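# The Hat Has a Better Stand Than I Do

A bucket hat is the only garment I know that looks the same on a toddler, a bass player and a retired dentist. It asks nothing of the head. You pull it down, the brim flops, and for the rest of the day you are a person in a bucket hat, with all that implies.

What it does ask for is somewhere to spend the night, and here most of us fail it. I own 7 hats and until October I kept them in a pile on top of the refrigerator, like pancakes. The one on the bottom had a brim shaped like a potato chip.

Hannelore Zwahlen, who has been making and mending hats in Sorville for 40 years, looked at that brim the way a vet looks at a fat cat. "You stacked it," she said. I said I had. She put the kettle on and did not speak to me again until it boiled.

Her view is that a soft hat should sit on something that holds up the crown and leaves the brim to itself. A hook gives you a small nipple in the cotton. A shelf flattens whatever touches it. The wire stand, a humble object that shops throw in a drawer when the season changes, does the job for two dollars, and she has never understood why people will spend 300 on a coat rack and balk at it.

Konrad Plattner, who runs the Strebel hat shop in Alten, disagrees with her on nearly everything but gives her the stand. His one addition is a pale surface underneath. A black hat on a dark dresser disappears, he says, and so does the lint you meant to brush off it. A white board shows everything, including how long it's been since you wiped the board.
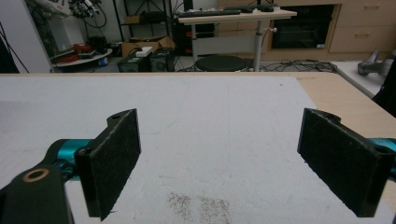
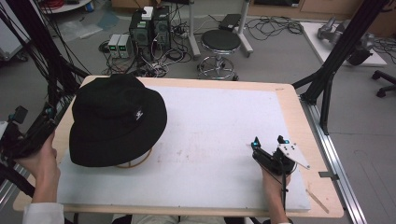 I bought my own stands from a catalog outfit called Kekano, and they arrived bent. Plattner told me to bend them back, which took less time than my letter of complaint. The routine since then goes like this: come home, shake the hat out, set it down crown up, turn it until the front faces front. Zwahlen insists on that last bit. She thinks a hat left sideways grows sideways, and I've stopped asking for evidence.

The potato chip got steamed over her kettle and came back nearly round. It still dips over my left eye when I walk into the wind, and I've told several people I had it made that way.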